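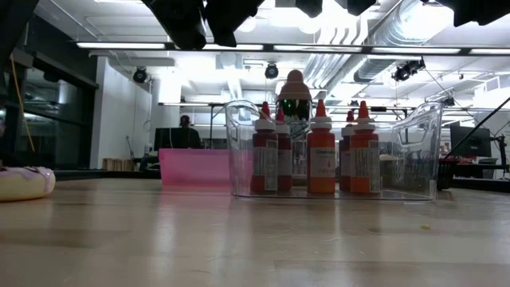
Cookie decorating classes: your questions

I get a lot of the same emails, so I finally sat down and typed out my answers. If yours isn't on the list, write to me and I'll add it!

Do I need to know how to bake?

Nope. I bake the cookies the day before, so when you walk in they're cooled and waiting for you. We spend our time on icing. If you want my dough recipe you'll go home with it (it's the same one I've used since I started, with a bit too much vanilla).

What's the difference between gel coloring and the liquid stuff from the grocery store?

Gel is a lot stronger, so you need less of it and your icing doesn't go runny. Liquid is fine for a pale pink or a soft yellow. For a real red you'd be pouring it in forever, and then you're fixing the texture with more powdered sugar, and then the color's gone pale again. Ask me how I know.

My red always comes out pink. Help?

Stop one shade early, cover the bowl and leave it overnight. Red keeps getting deeper as it sits. I like to start with a squeeze of orange in the white icing before the red goes in, which warms it up and saves me some coloring. A tiny bit of brown helps too if you're after a brick red.

How long is a class and how many people come?

Beginner classes run 2 hours and the character cookie class runs 3. I keep them small enough that I can get around to everybody, and yes, you can ask to sit with your friends.

Do you teach the Mogensen border?

Yes, in the second class! It's the looped edge on my holiday cookies, and I named it after the street I grew up on. It looks harder than it is. You do need steady pressure on the bag, so please take the beginner class first or be pretty comfortable with piping.

Can kids come?

Ages eight and up with a grown-up. Wear old clothes, both of you. Food coloring does come off hands after a day or so (lemon juice and a little baking soda speeds it up) but I can't promise anything about a white shirt.

What about allergies?

My kitchen has wheat, eggs, milk and nuts in it all the time, so I can't call anything safe for a serious allergy. I'd rather tell you that now than after you've paid.

What oven temperature do you use at home?

I do my sugar cookies at 400 for a short bake, and I watch them like a hawk. If your oven runs hot, go lower. Pull them when the edges are barely turning.

How do I cancel?

Email me two days ahead and I'll move you to another date. The May classes are open for booking now and the Saturday mornings go first, so grab one of those early if it's the only time you can make it.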